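Diensttagebuch der Hauswirtschaft, Haus Ellbridge

Samstag, Frühschicht

Die Schicht wurde um 6.15 Uhr von Frau Honkanen übernommen. Die Übergabe der Nachtbereitschaft lag schriftlich vor und enthielt keine besonderen Vorkommnisse. Nachzutragen bleibt lediglich, dass der Schlüssel zum Trockenlager erneut am falschen Haken hing. Frau Jitaru ist hierüber in Kenntnis gesetzt worden.

Gegenstand des Vormittags war die Erprobung des Einzelgedecks für das Frühstück, das ab Oktober in beiden Etagen eingeführt werden soll. Bisher wird an langen Tafeln eingedeckt, was bei fast 79 Gästen regelmäßig zu Wartezeiten am Toaster führt. Nach dem Entwurf von Herrn Tseng erhält jeder Platz ein rundes, dunkles Set, darauf links die Schale für die Frühstücksflocken und rechts daneben den Teller für das Brot. Schale und Teller sollen sich farblich deutlich unterscheiden, damit die Aushilfen beim Eindecken nicht nachfragen müssen. Das Obst wird gesondert auf einem Tablett gereicht.

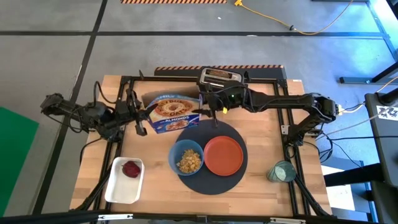

Bei den Flocken hat sich die Hausleitung vorläufig für Honey Bunches of Oats mit Mandeln entschieden. Frau Wubshet gab zu Protokoll, dass wegen der Mandeln ein Allergenhinweis am Platz erforderlich sei und der Karton daher stets mit auf den Tisch gehöre. Dem wurde entsprochen. Ein Umfüllen in Vorratsgläser, wie es in Murcombe üblich ist, unterbleibt bis auf Weiteres.

Der Teller bleibt leer, bis das Brot getoastet ist. Frau Koivisto hatte angeregt, die Scheiben bereits vor dem Eintreffen der Gäste zu rösten und unter einer Haube warm zu halten. Der Vorschlag wurde nach kurzer Aussprache nicht weiter verfolgt. Milch wird künftig erst auf Wunsch gereicht.

Offen ist die Frage der Becher. Die leichten Kunststoffbecher aus der Lieferung der Firma Rissanen kippen nach Auffassung des Unterzeichnenden zu leicht, und bei vollem Betrieb ist mit verschütteten Getränken zu rechnen. Es wird beantragt, ersatzweise schwerere Becher bei Rirkov anzufragen. Der Bedarf beläuft sich einschließlich Reserve auf 262 Stück.

Um 9.40 Uhr Rückgabe des Geschirrs an die Spülküche. Zwei Sets werden wegen aufgerauter Kanten ausgesondert. Die Bestellliste für das Trockenlager liegt Frau Jitaru zur Unterschrift vor.

Übergabe an die Spätschicht um 13.30 Uhr.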